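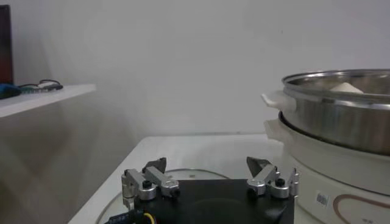

Slide 7: Gripper open over the glass plate, steamer on the right.

Start with the cables. Point to the blue one and the yellow wire at the lower left of the mounting plate. On the Vummont cell we check them for slack before every shift.

Next, the pivot hubs. Wipe the links, then check the screw cap on each side. Seul-gi Choo logs the cycle count when she does this. Last service was at 457 cycles – we now do it at 400.

Fingertips: open fully, look at both pads, swap as a pair.

Steamer position. Handles face the gripper. If the base gets moved, re-teach the pick point before running.

Pause for questions on the service interval. Then go to the Plustine spare parts list.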